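# Chapter 7: Stellar Variability and the Search for Transits

Most of what is known about planets outside the solar system was learned from the brightness of their host stars. A planet that crosses the face of its star, as seen by the observer, blocks a small part of the star's light. The loss is periodic and its depth depends on the ratio of the two radii. This chapter develops the transit method from the geometry upward and then deals with the problem that occupies most working observers, namely that stars vary in brightness without any help from planets.

Readers should be comfortable with the magnitude scale and with the treatment of photon noise in Chapter 4. The derivation in Section 7.3 uses Kepler's third law in the form given there.

## 7.1 The size of the signal

Let the star have radius R and the planet radius r. If the stellar disk is uniformly bright and the planet emits no light of its own, the fractional drop in flux during a full transit is

δ = (r / R)²

For a planet the size of Jupiter and a star like the Sun, δ is close to one percent. For a planet the size of Earth it is smaller by a factor of more than 100. The first figure is within reach of a modest telescope on the ground. The second is not, except where the star itself is small, and for this reason red dwarfs receive a large share of observing time.

The stellar disk is not uniformly bright. Light from the limb leaves the star at a shallow angle and comes from higher, cooler layers of the atmosphere, so the limb appears darker than the center. A transit curve therefore has a rounded floor. The effect is stronger in blue light than in red, and a transit observed through two filters will show two slightly different shapes. Section 7.4 gives the usual quadratic law and its coefficients.

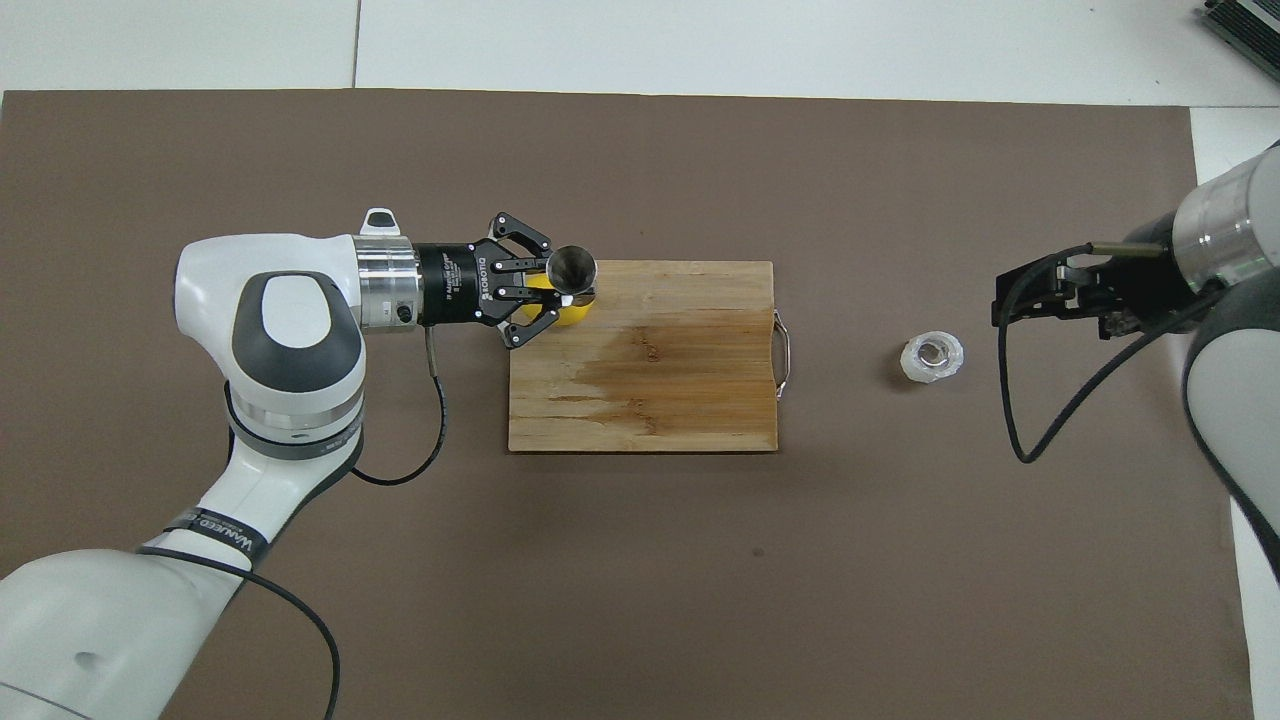 The depth of the transit fixes only a ratio of radii. To obtain the planet's radius in kilometers, the observer must know the star's radius from some other source, such as its parallax combined with its temperature. Any error in the stellar radius passes directly into the planetary one. A star whose radius is underestimated by ten percent yields a planet whose radius is underestimated by ten percent, and a density that is too high by more than a third if the mass is held fixed.

## 7.2 The chance of alignment

A transit is seen only if the orbit lies nearly edge-on. For a circular orbit of radius a, and a planet much smaller than its star, the probability that a randomly oriented orbit produces a transit is

p = R / a

For an Earth-like orbit around a Sun-like star, p is a little under half of one percent. For a planet in a four-day orbit it approaches ten percent. Surveys are biased toward short periods on two counts – the alignment is more likely, and more transits fall within a given span of observation. Counts of detected planets must be corrected for both effects before they say anything about the population.

As a working case, this chapter uses the Ernis field, a set of 2000 stars observed with the Kolto photometer. After the removal of giants, blended pairs, and stars near the edge of the detector, 1363 remain. The reduced light curves are tabulated in the appendix and are used in the exercises at the end of each section. Sharada Marar's selection criteria for the field are reproduced there without change. Two of them, the color cut and the crowding limit, are examined critically in Section 7.6.

## 7.3 Sources of false signals

Several kinds of object imitate a transiting planet:

- **Grazing binaries.** Two stars of similar size that barely overlap produce a shallow dip, usually V-shaped.
- **Background binaries.** A faint eclipsing pair close to the target on the sky has its deep eclipses diluted by the target's light.
- **Starspots.** A dark region carried around by rotation produces a slow, rounded modulation. It rarely resembles a transit in isolation but distorts the baseline from which depth is measured.
- **Instrumental drift.** Changes in focus, pointing, or detector temperature produce trends shared by many stars at once.

The last kind is the easiest to treat. Trends common to the whole field can be estimated from the ensemble and subtracted, a procedure known here as the Lornex correction. It must be applied with care. If too many trend components are removed, real transits are weakened along with the noise, and the planet radius derived from them comes out too small.

Background binaries are more difficult. The standard check compares the position of the star's light centroid in and out of transit. If the dimming occurs on a neighboring source, the centroid moves away from it during the event. The Todorova test, introduced in Section 7.5, puts this comparison in statistical form and sets a threshold for rejection.

We begin with the geometry of a single transit across a uniform disk.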